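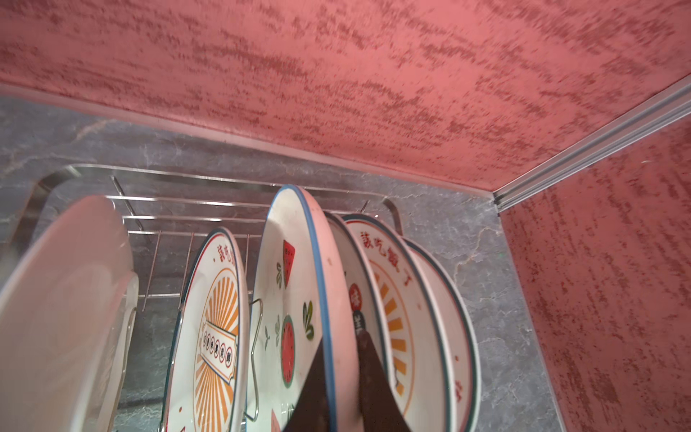 Naomi Mwaipopo had been running the Tuneful Table for six weeks when her father finally sang. It met in the old bakery on the hill in Zindurbridge, ten or so people with memory trouble and whoever had driven them there, and it was the best part of her whole week, no contest! They had tea first, always tea, and then the songs. Her father, Dennis Mabula, liked to wait in the kitchen until the tea part was over. He'd stand by the steel dish rack with the plates in it and look at the coral-pink panels of the cabinet, all those darker red streaks running along the top, and he'd follow them with one finger in the air, left to right, left to right, as if he were reading.

"What does it say, Baba?" she asked him once.

"It says the lake is rough today," he told her. "No boats."

He had been a ferry pilot for most of his life, back and forth on the Nyanda, and he'd kept a log of every crossing in a row of green notebooks. 2,634 crossings! Naomi had read them all that August, lying on the floor of his spare room with the fan going, and she'd loved every page, even the ones that only said "fog" or "goats on board again." She had started bringing one notebook to each meeting. She'd open it anywhere and read a line or two, and the others would jump in with their own boats and trains and terrible buses, and one lady who hardly ever spoke told a long, wonderful story about a bicycle and a wedding cake.

Her father listened politely. He clapped when people clapped. He did not sing.

Then came the night of the Brememero. It was a big old pump organ, heavy as a cow, and the man who was giving it away had wanted 300 for it until he heard what it was for. It took four of them to get it through the door, laughing and yelling at each other about the step. The thing wheezed. Two of the keys stuck. But oh, the sound when it got going, you could feel it in your shoes!

Naomi sat down and pumped and tried the only hymn she could play without music, and she got the second line wrong, and from the kitchen door a voice said, very firmly, "No. Lower."

She tried it lower.

"Now wait for the boat," said her father, and he came across the room with a tea towel over his shoulder, and he put his hand flat on top of the organ the way he used to put it on the wheelhouse roof. Then he sang. It wasn't the hymn at all. It was the loading song, the one the Ramer crew used to shout from the dock, with a verse for the sacks and a verse for the goats and a really rude one about the harbor master, and he knew every word of it. Every word! She'd thought that song was gone. She chased him up and down the keys and missed half the notes, and by the goat verse the whole table was stamping.

When it was over he looked at her for a good long while.

"You play like your mother," he said.

"Is that good?"

"It's loud," said Dennis, delighted. He gave her the tea towel. "Again. And this time, start with the sacks."

So she pulled the bench in closer, got both feet on the pedals, and started with the sacks.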